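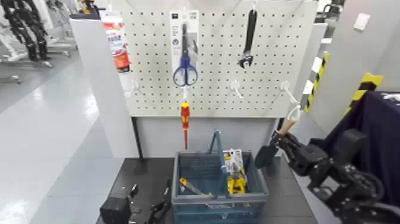

4.3 Setting up the tool board cell

Search this manual
Enter keyword or part number
Print this page | E-mail this page

The tool board is where the Wornon arm learns to hang things up, a skill many of its owners have yet to master. Set it up in the order given. Doing step 5 first is popular and always ends at step 1.

1. Stand the board and its cabinet base on the tabletop, square to the arm. Push the board with one finger. If it rocks, shim the base.

2. Fit the white peg hooks. Leave a few of them empty, or the arm will have nowhere to put anything and will tell you so through the fault light.

3. Hang the starting tools by hand: wrench, screwdriver, scissors on their backing card. The card may stay on. Neko, the vision software, has been shown plenty of store packaging and takes it calmly.

4. Set the basket in front of the cabinet base with its handle raised. Put the remaining tools in it. Tidiness is not required.

5. Load the Zamora hook map and run HOME. The arm moves to each hook in turn and stops short of it. If it stops inside the board, return to step 1.

6. Run a single hang with the hand trowel. The gripper should take it by the body and leave the cord loop free to meet the hook. Keep the speed at its lowest setting.

CAUTION: Stay outside the striped posts while the arm is powered. A trowel is a garden tool only until something with motors is holding it.

Note: Fault 163 means "loop not found." Nine times in ten the cord has twisted flat against the handle. Open it with your fingers and press RESUME – shouting has been tried.

Upkeep

– Every 1,000 hangs, wipe the gripper pads with a dry cloth.
– Every 2,000 hangs, check the peg hooks for droop and rerun the hook map if any have been replaced.
– Every 3,000 hangs, check the arm cables at each joint for rubbing and replace the gripper pads. Use Pivulix pads only; the cheaper ones let go of wrenches.

The counter is under Service > Totals. It does not reset itself when you change the pads, so write the number on the cabinet door.

For wrist alignment, see 4.4.

Print this page | E-mail this page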